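Workshop Notes: Progress on the Wiping Arm

Print this page | E-mail this page

Last updated: 16 Jul 2023

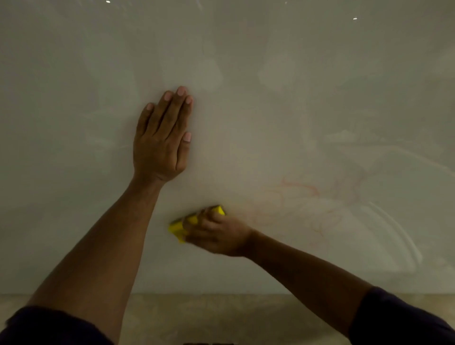

Marks on the wall being removed by hand with a yellow sponge.

The following is a record of work carried out on the wiping arm since the previous entry in May. The arm is being built in the shared workshop at Gulcombe by the present author and Rattana Kongkaew. Its intended purpose is modest. It should hold an ordinary household sponge against an upright surface, move it from side to side, and stop when the mark has gone or when the permitted number of strokes has been used.

Before any further changes were made to the software, it was decided that the task should first be studied as a person performs it. Orange-red scribbles on a glossy, pale wall were chosen as the reference case. The left hand is placed flat on the wall and the right hand does the scrubbing. The two builders had until then given no thought to the left hand at all. Having tried the task with and without it, both found that the scrubbing hand pressed more evenly when the other was braced. The arm has no second limb, and a fixed rubber foot has therefore been added to the base plate to serve the same end.

The second matter concerns the grip. The original holder, which was printed at home, clamped the sponge flat between two plates. A person folds or squeezes the sponge in the fingers, so that an edge stands proud and does a good part of the work. The holder has been redrawn with a curved inner face. Version 4 is now fitted and version 3 has been kept as a spare, although its left-hand screw thread is stripped and it should not be used by other members without asking.

Pressure remains the principal difficulty. The spring supplied with the Eide wrist joint was too stiff and caused the shoulder motor to stall on the return stroke. A softer spring was taken from the workshop drawer and shortened by 7 mm. With this in place the arm completed 170 strokes on a scrap panel without stalling. It did, however, leave curved streaks at the end of each sweep, where the wrist turns before the sponge has been lifted. The order of these two movements will be reversed in the next version of the control program.

The controller is still the Sitora board described in an earlier entry. One of its connectors has worked loose twice and has been fixed with a cable tie until a proper bracket can be cut. Members are asked to leave the tie in place.

Thanks are due to Ebbe Westerberg for the loan of a spring balance and for his patient remarks on the subject of friction. He maintains that the sponge should be changed after every 11 trials. The author is not yet persuaded, but has begun to keep a note of when each sponge is replaced.

The outstanding work is as follows: the lifting movement, the bracket, a drip tray for the base plate, and a longer cable for the stop button, which at present cannot be reached from the far side of the bench.

Recent entries
Choosing a motor for the shoulder joint
A visit to the Trakidville makers' fair
Cable ties and their limits
Wiping arm: first drawings
Bench bookings at Gulcombe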